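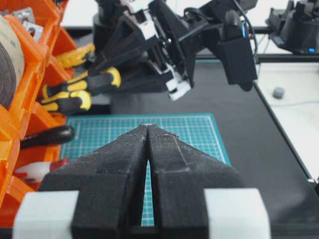
*The cutting mat and the orange organizer, with the big roll of tape in its upper compartment.*

I have been meaning to write a few lines about the work table for a while now, and with the November mending nights long behind us I finally sat down to do it. The mat has a fine white grid, and I can't tell you how much I've come to lean on it for squaring up labels and book covers (my eye is not what it was!). Please do your cutting on the mat -- the dark tabletop marks so easily -- and wipe off the paper crumbs when you finish.

The tape lives in the orange organizer, up top, where a person can reach it without getting out of the chair. We went through 32 rolls last year at Vallau, which surprised me, though I suppose all those parcels for Skastport add up.
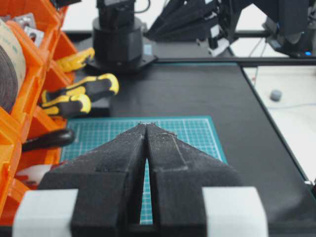
Latrice Greenberg wrote back after the last issue to say that she would happily give up one of the lower bins if it meant the bone folders and the good scissors had a home of their own, and could we please label it this time. I think that's a lovely idea, Latrice, and I'll bring the labels.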